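Workshop Tips: Winning Back the Worktable

I love a busy table, I really do, but there comes a point when you can't set down a mug! My favorite fix takes 16 minutes and a dust cloth. Start at the front edge and clear just a strip, wiping as you go. Scraps of paper and wrappers go first (so satisfying), then the cloth follows right behind.
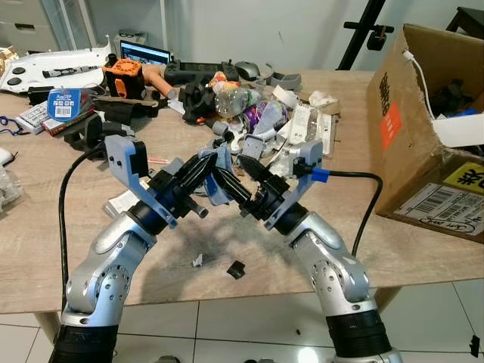

Once the strip is clean, keep it clean. It's your sorting space now, and everything from the back of the heap has to pass through it. I use three shallow boxes: tools, parts, and "no idea yet." Laptops, mice and game controllers should move to a shelf before you start on the small stuff.

Little packages are where I always used to get stuck. Open one, use two pieces, toss it back on the pile... sound familiar? Now each packet gets picked up once and goes straight into a box.

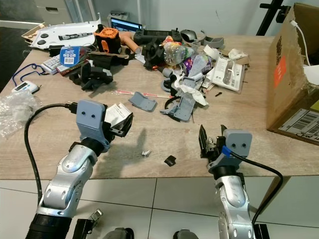 Trelten Home Workshop Notes, Issue 16

Tiny screws need a lid, any lid! A jar cap works beautifully. Plastic brackets stack better if you pull the cables out from between them first, and a bit of colored tape on a cable makes it so easy to find again in June.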